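Grirholm bench notebook, September 5, 2021
Two arms, one table: the taped grid 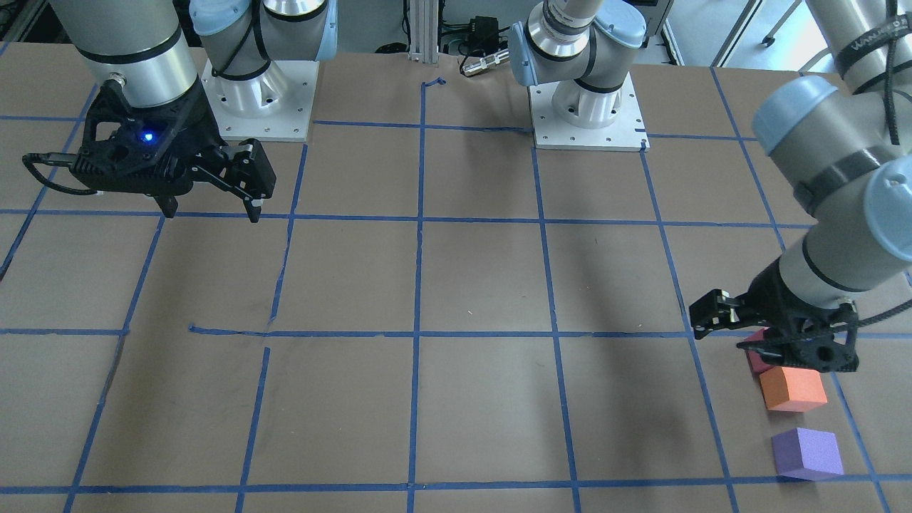 Where things stand

Well, the table finally looks like something! Brown paper down, blue painter's tape over it for the grid, and both arms up on their white plates (I went round the bolts again this morning, which took longer than I care to admit). The foam cubes are out on the right-hand side, and the left arm is the one working down there. Some of the tape is a bit ragged, one short strip near the middle left stops shy of its line, so I'll redo that when I next have the roll in my hand.

Grippers

Kgomotso Jacobs and I went back and forth on closing speed and settled on 70 for foam, down from 100, and I'm happier with it already. Settings are saved under Dremcombe, run 1887, in case anyone wants to pick up from there.

Still to do

Tie back the gripper cables properly. Ask Kgomotso whether the Fastport order included spare finger pads. Fresh paper before the June cubes come out again.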